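Repair or Replace? Household Attitudes to Small Repairs in a Rental Neighbourhood

Course project report, submitted October 31, 2019

1. Background

When I moved into my present flat, the kitchen tap was dripping and one cupboard door had lost its hinge. The landlord answered that a person would come, and the person came after four weeks. During this time I asked myself why I did not simply do it on my own. In my childhood in Bamberg each family had a drawer with screwdrivers, glue and old screws, and a dripping tap was a matter for the same evening. This question became the subject of my project.

The aim of the report is to understand which small repairs people in rented homes do themselves, which they leave for the landlord, and which objects they throw in the garbage although a repair would be possible. Large appliances and everything connected with gas or mains wiring were left out from the beginning.

2. Method

I interviewed 17 households in the streets behind the Duvska shopping centre. All of them rent. The interviews took place in October, mostly in the kitchen of the participants, and followed a sheet of open questions. I did not record the voices but wrote notes, and I typed them the same night. Two households asked me to leave out the part about their landlord, and I have respected this.

I had also planned a paper survey. From 300 sheets which I put in the letter boxes, very few returned, and several were filled in only on the first side. For this reason the survey is not used in the results.

3. Results

3.1 Clothing and textiles

Sewing on a button was seen by almost everybody as normal. Changing a zipper was not. Many participants keep a jacket with a broken zipper for years at the back of the wardrobe, with the intention to bring it to the tailor. One woman told me that she is more ashamed of the jacket than she would be of throwing it away.

3.2 Furniture

Wobbly chairs are tightened, but glued joints are rarely glued again. Flat-pack shelves were described as something that "can be moved one time". When the shelf had suffered in a move, it was put on the curb, usually with a note saying that it is free.

3.3 Taps, drains and doors

Here the lease plays a big role. Participants were afraid of losing their deposit if they opened something and made it worse. A few did not know whether they are permitted to change a washer. I read the standard lease of the Agbenyega rental office, which manages several of the buildings, and I could not find a clear answer in it either.

3.4 Learning

Most participants who repair things learned it at home, from a parent or a grandparent, and usually by holding the lamp while the other person worked. Parents in my group said that they would like their children to learn the same, but that there is little time - and some have only a single screwdriver in the flat. The Plistomero neighbourhood workshop offers an open evening where tools can be used, but only two households had heard of it.

4. Discussion

Money was mentioned less than I expected. More often the participants spoke about not being sure, about the lease, and about missing tools. I think a short list from the landlord, which says what a tenant may repair, would already help.

The group is small and lives in one neighbourhood, so the results cannot be carried over to other places. I also noticed that people wanted to appear handy in front of me, and the answers are perhaps more positive than the daily life.
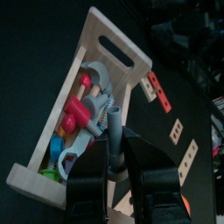

Figure 1. Toy toolbox made of wood, with a grey wrench and a red mallet head (see section 3.4).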